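Lettering by the Balloon

How a small comics house rebuilt the least noticed step in its production line

Readers of the Bornby books tend to talk about the drawing. The lettering comes up only when it fails: a balloon tail that points at the wrong mouth, a caption read before the one it should follow, a shout set so tight that it looks like a whisper. At Niskanen, the publisher that has issued the series since its second volume, such faults used to be caught at proof stage and fixed by hand. The new volume, due in October, was lettered under a different system.

The change began with translation. Bornby is written in Finnish by Vilho Karppinen and drawn by Kauko Aaltonen. The English edition is adapted by Ishbel Matheson and lettered by Peadar Mulcahy. Finnish words are long and English sentences have more of them, so a balloon drawn for one language seldom fits the other. A Finnish balloon can be narrow and tall if its longest word allows it. The English line wants a wider shape with fewer breaks. When the balloons were inked on the same page as the figures, Mulcahy had to shrink the type, cut the words or redraw the art behind the balloon.

Aaltonen now draws with no balloons at all. He marks a dead area in each panel with a pale blue line, and nothing that matters to the story goes inside it. Both language editions place their balloons over that area on a separate layer. The layer is vector, so the outlines stay sharp at any print size, and the black of the type is kept at full strength with no other ink under it.

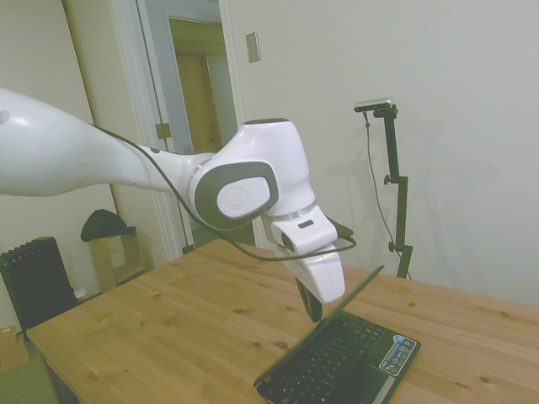 A laptop open on a light wooden table. Most comics lettering is now finished on screen.

The typeface is Cello, made for the series from Aaltonen's own hand. It has two versions of each capital letter, and the software swaps them so that a double letter never shows the same shape twice. The crossbar form of the capital I is used only for the pronoun and its contractions, which is standard practice in English lettering but had to be added after the Finnish set was complete. Accents sit lower than in a book face. This keeps line spacing even, and in a balloon uneven spacing is easier to see than an odd letter.

Mulcahy works from a script in which every line carries a panel number, a speaker and an order mark. He sets the type first, shapes it into a rough diamond with the longest line in the middle, and draws the balloon around it. The gap between type and outline is the height of one capital. Tails are aimed at the mouth and stop a little past halfway. Where two people speak in turn within a panel, the first speaker's balloon is placed higher, even if that means crossing tails with a caption box. Crossed tails between two balloons are not allowed under any conditions.

The volume runs to 82 pages. Its hardest passage is the ferry sequence, in which the crew of the Emcombe argue across three decks in one tall panel. Karppinen's script gave the exchange no fixed order. Matheson's first English draft kept it loose, and test readers took it in two different sequences, one of which had the captain answering a question that had not been asked. She rewrote the second line so that it repeats a word from the first. Mulcahy then joined the captain's balloons with a thin connector running down the left side. The drawing was left alone.

Sound effects were handled apart from speech. Aaltonen draws them by hand on a third layer, once for each language, and they are allowed to run behind figures. The English ones are not copies. A slammed hatch in Finnish takes up most of a panel's width, and its English match is four letters long, so he turned it on end and let it follow the edge of the door.

Color is by Rachid El Ouafi, who asked for one rule of his own. Balloons are not pure white. They carry a faint warm tint, changed from scene to scene to match the light, so that night pages are not punched full of bright holes. The tint is light enough that the type keeps its contrast on uncoated paper. El Ouafi checks it on a printed sheet, as screens make the tint look stronger than it is.

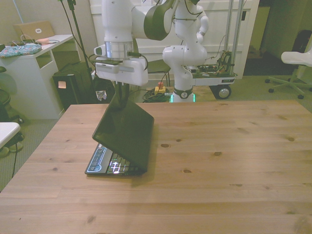 Does separate lettering make the book more expensive to print?

The cost on press is the same. The layers are merged into ordinary plates before printing, and the extra time falls on the letterer and the artist at the file stage.

Some of that time comes back later. Corrections to the previous volume meant opening the page art and patching it, and each patch had to be checked by Aaltonen. In the new system a changed word touches only the lettering layer. Mulcahy can send a replacement page to the printer without involving anyone but Matheson.

The method has limits. Dead areas force the figures lower in the panel, and Aaltonen's early pages show it: heads line up at nearly the same height for long stretches. By the middle of the book he had begun to place the blue line at the side or the foot of a panel, which broke up the pattern but gave Mulcahy harder reading paths to solve. Pages with no dialogue are drawn without any marks, and they are noticeably looser.

The English edition has a first printing of 3000 copies. A third language is planned from the same art files, with new balloons and a new set of sound effects.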